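4. Laying the play shop counter

The Margaritis play shop is delivered with the tray and the play food in one bag. Lay the counter before the children come to the table.

4.1 Wipe the tabletop with a damp cloth and let it dry. Do not use polish, it makes the pieces slide.

4.2 Put the tray flat on the table, with the raised rim up.

4.3 Leave the tray empty at this stage. The goods are put in it by the customer, during the game.
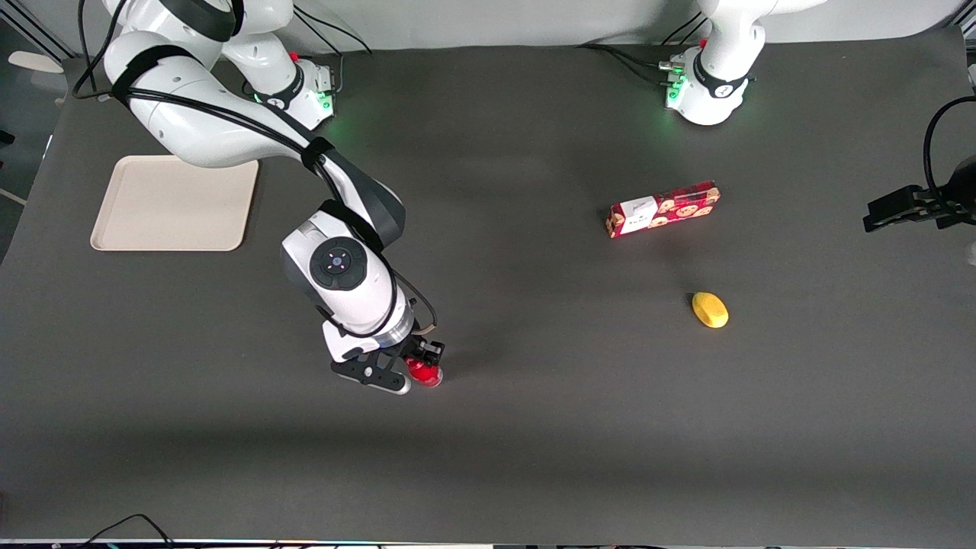 4.4 Choose the goods for the first round. We advise to begin with few pieces, so that the small children can name them all. A beige tray on a dark grey top is easy to find with the eye, and a small red piece also shows well on such a surface. If your table is of a light colour, put a dark cloth under the goods.

4.5 Add one or two real packets from your kitchen. A long biscuit box is suitable, and its printed side can be turned to the customer or to the seller, as you like. Leave a hand's width between a box and the small pieces.

Caution: Biscuits may contain wheat, milk or nuts. If a child has an allergy, use only a box that was emptied and brushed clean.

4.6 Put the yellow pieces beside the box, not on top of it. They are round at the end and can roll down.
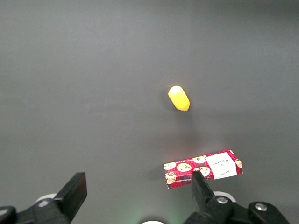
Eamon Mulcahy wrote to us that his group plays better when the seller may set the prices alone, and that he keeps each round to 10 minutes. You can follow this with children who already know the numbers.

4.7 After the game, return the play food to the bag and store the tray flat. Do not put heavy things on it.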